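Handheld grippers, setup and care
Notes for session 3 – Sultside bench course
Handout goes with the pegboard exercise. Bring it, the parts list is not repeated on the slides.

What the cell is
One round white table, one perforated panel standing on it, green pegs, handheld grippers. No arm today. Everything about the fingers carries over to the arm later, the mount is the only thing that changes.

Before you touch the trigger
Look at the fingers first. Yellow pads seated flat, no lifted corner. Screws at the tip snug, not tight – the black body is plastic and the threads strip. We lost a set in January that way.
Open all the way, close all the way, slowly. Should feel the same both directions. A gritty spot halfway is nearly always dust in the slide. Brush, then dry cloth. No oil. No oil!
Cable: follow it with your hand from the tool down. Slack at the table edge, no loop round a tripod leg.

Zeroing the fingers
Close on nothing. Read the width in the Grukano window. Should say 0, anything up to 14 counts is fine, write it down anyway. Over 14, re-zero and close again. Over 14 twice in a row, tool goes on the repair shelf with a tag.
Then open fully. Full open on our grippers is 3279 counts. If you read a lot less something is stopping the slide, go back to the brush.
Do not zero with a peg in the fingers. Happens every term, and then every width in the log is wrong by one peg.

Panel
Set it on the table before anyone logs anything. Push at a top corner with one finger, if it rocks the feet need doing. Bottom edge flat on the table all the way along.
Holes wear. A peg that droops in its hole is a worn hole, mark it with tape on the back and use the next one over.

Peg check (the bit you are graded on)
Pick from the table by the fat part, stem free. Lift, turn the stem toward the panel, line up, push straight. If it doesn't go in, back off completely and come again. Wiggling eats the hole and the pads.
40 insertions per tool. Log each miss with the hole row, not just the total. Guangming Wan has the log sheets, ask him for the new one, the old one has no row colum.
Two people at the panel is ok if the tools can't touch. Agree who goes first at each hole, out loud.

Pads
Change when the yellow is shiny or when you get three slips in one run of 40. Not before, they cost us. Both fingers at the same time, always. Old pair into the bag with the tool number on it.
Order: lift old pad from the back edge, clean off the glue, press new pad for a slow count of 40, leave it alone until after the break. Then zero again. People forget the second zero.

Repair shelf
Tag says tool number, what you saw, the two width readings. "Broken" is not a fault description. Tool 286 came back with that on it and it took an afternoon to find a cracked slide.
Spare slides come from Zevstead, ask before opening the last packet.
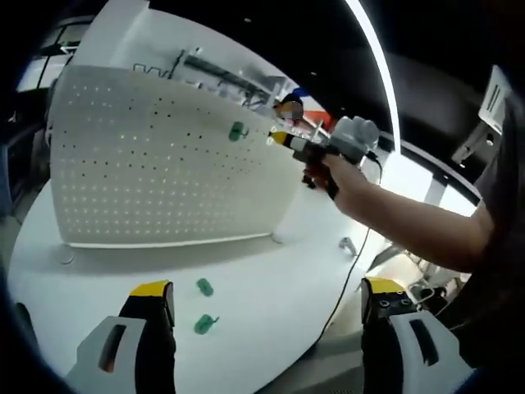

Green pegs and the perforated panel.

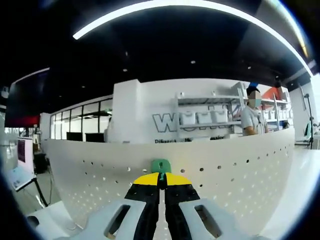 Yanling Feng

For next time: read the section on arm mounts and bring your own width readings, both of them. If your tool was re-zeroed put a star next to it. Missing log sheets to me by 2025-05-31, after that I can't enter them.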